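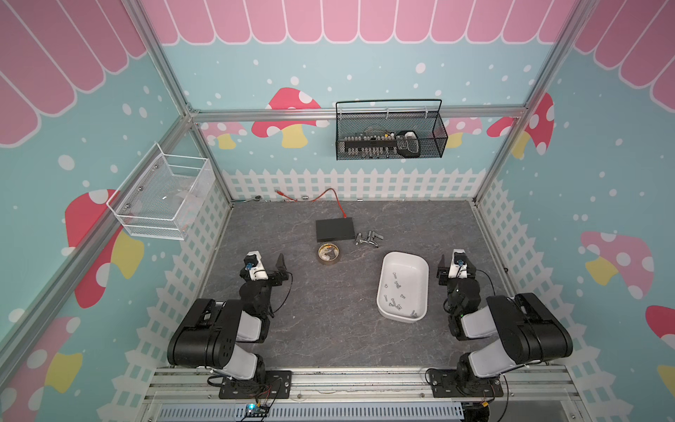
A marble effect can be painted on almost any flat tabletop that will hold primer, and the work takes a weekend, most of it drying time. Pick your pattern before you buy paint. Grey is the easiest colour to begin with, and a grey marble-patterned top with decorated panels round it shows how well the colour sits next to other patterns. White marble needs a cleaner hand, and green or black needs more layers than most people want to do on a first table.

These instructions are for a small side table with a top measuring 868 mm by 451 mm. For a larger top you need more paint but the steps are the same.

## What you need

- Sandpaper, 120 and 240 grit
- Sugar soap and a bucket
- Primer suited to the surface (wood, melamine or metal)
- Water-based satin paint in pale grey for the base
- Small pots of mid grey, dark grey and white
- Acrylic glazing liquid
- A short-pile foam roller and tray
- A natural sea sponge, about the size of your palm
- A soft, wide brush for blending
- A thin artist's brush with long bristles
- Clear water-based varnish, satin or gloss
- Lint-free cloths and masking tape

I used Celville pale grey for the base. Any satin paint will do. Avoid matt, as the glaze soaks in before you can move it about.

## Preparing the top

1. Take the top off its legs if it unscrews. If it doesn't, mask the legs and the underside of the rim.
2. Wash it with sugar soap, rinse it and leave it to dry fully.
3. Fill any dents and let the filler harden.
4. Sand with 120 grit until the shine has gone, then go over it lightly with 240.
5. Wipe off the dust with a damp cloth.
6. Roll on one coat of primer and leave it overnight.

Old French polish needs more care. It can bleed through water-based primer as a brown stain, so use a shellac-based stain blocker first. Open a window while you do it.

## The base coat

Roll on 2 coats of pale grey, leaving the time between them that the tin asks for. Finish each coat with long, light strokes in one direction. Do the edges at the same time and check them ten minutes later for runs.

Rub the second coat down very gently with used 240 grit once it is hard. You want it smooth to the hand, with no bare patches at the corners.

## The clouds

Marble has soft patches of light and dark underneath its veins. These go on first.

Mix one part mid grey paint to three parts glazing liquid. In a second pot do the same with white. Dampen the sponge and wring it out well.

Dab the grey glaze on in drifts running from one corner towards the opposite one. Keep them uneven in width and leave plenty of the base showing. Turn the sponge in your hand as you go or you will get the same print over and over. Put the white glaze into some of the gaps while the grey is still wet, then brush over the lot with the soft brush, barely touching it, until the sponge marks blur.

The glaze stays workable for a quarter of an hour or so, less in a warm room. In August I had far less than that and should have waited for the evening. If a patch starts to drag, leave it alone. You can soften it with another thin layer when it is dry.

Let it dry for at least four hours.

## The veins

Practise these on lining paper. Thin the dark grey with glazing liquid until it runs like milk. Hold the long brush near the end of its handle, loosely, and pull it towards you, rolling it between finger and thumb. The line should wobble and change thickness.

- Follow the general direction of the clouds.
- Let some veins fork, and let others fade out.
- Avoid crosses, ladders and evenly spaced lines.
- Take a few veins over the edge and down the side.

Soften one side of each vein with the dry blending brush and leave the other side sharp. Birthe Eyvindsson, who taught me the method, uses a feather for the veins. I tried one and got better lines from the brush, but it's cheap to test both.

Stop sooner than you think you should. Five or six main veins are plenty for a top this size. Add a few thin white ones beside the dark ones if it looks flat.

## Varnishing

Leave the paint for a full day. Brush or roll on the first coat of varnish thinly, working towards the light so you can see missed spots. Rub down with fine sandpaper when dry, wipe, and repeat. Three coats suit a side table. Give a kitchen or hall table five.

Gloss looks more like polished stone but shows every speck of dust. Satin is more forgiving.

## Putting mistakes right

**A vein in the wrong place:** wipe it off with a damp cloth straight away. If it has dried, sponge cloud glaze over it.

**Everything too dark:** mix white with plenty of glazing liquid and sponge a thin layer over the whole top, then redraw a few veins.

**Cloudy varnish:** it was probably put on too thickly. Give it a day or two to clear before doing anything else.

Keep hot cups and plant pots off the top for two weeks while the varnish hardens. Clean it with a damp cloth and a little washing-up liquid.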